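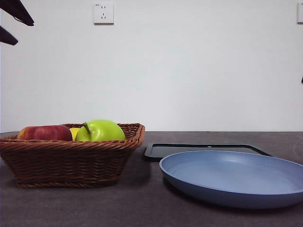
About Plurameo

Plurameo is a shared workshop for people who want to build robots and don't have the space, the tools or the company to do it at home. We have 44 members at the moment, two long rooms, one very good drill press and one very tired one. Most of us have day jobs that have nothing to do with machines. We come in after dinner, put the kettle on and get back to whatever wouldn't move properly last time.

How we got going

The workshop grew out of a kitchen table. A few of us were building a small arm called Bestano, mostly from printed parts and secondhand motors, and we kept having to clear it away so somebody's family could eat. One March we rented the first room, the one that used to be a picture framer's, and carried Bestano over in a laundry hamper. The second room came when the framer's old storage space opened up next door. We knocked through the wall ourselves and we are still finding plaster dust in the gearboxes.

Bestano is retired now and sits on the shelf by the door. It took 319 tries before it picked up a tennis ball and put it in a bowl, and we know that because every try is in the green notebook hanging underneath it, with the swearing crossed out. You are welcome to read it!

What we're building

The big group project is Ambrosio, our tabletop arm. The job we've set it sounds so simple: take a piece of fruit out of a basket and put it on a plate. Any toddler can do it (and several visiting toddlers have, to show us how). For an arm it is a wonderful, maddening problem. Apples roll. Two of them side by side leave no room for a finger to slide down between. A woven rim catches a fingertip that comes in too low, and if you come in too high you close on air. Shiny skin confuses the camera under some lights and is fine under others, so we've become very opinionated about lamps.

We love this job because you can walk up to it knowing nothing and have an idea worth trying within ten minutes. Our current finger shape came from a member who had never touched a robot before and thought the old ones looked too blunt to get past the rim. She filed down a spare pair that same night — and they're still the pattern we print from.

Kimlow is our other long-running project, a set of small controller boards that anyone here can solder up in a weekend. It started as a way to stop buying a new board every time somebody reversed the power leads. We've made 273 of them so far, and they run everything from Ambrosio's wrist to the workshop's plant watering. The drawings are in the binder by the soldering bench, and you can copy whatever you like.

Plenty of members never go near the group projects, and that's great too. Right now there's a curtain opener on the benches, a chess-playing thing with a wobbly elbow, and a feeder for an elderly cat.

Using the workshop

Members get a key, a shelf and the use of all the tools once they've been shown the noisy ones. Soldering irons, printers and hand tools are open to everyone from the first evening. The mill and the table saw need a short session with somebody who knows them. Please label your shelf. Please don't borrow Ambrosio's power supply, even for a minute.

Eat the fruit from the blue bowl in the kitchen corner, not from the test table. The test apples have been dropped a lot.

Coming to see us

Open evenings start at 7 and go on until people get sleepy. You don't need a project, and you don't need to know how to code. Bring something broken if you have it, park behind the bakery, and ring the lower bell. The upper one is the dentist.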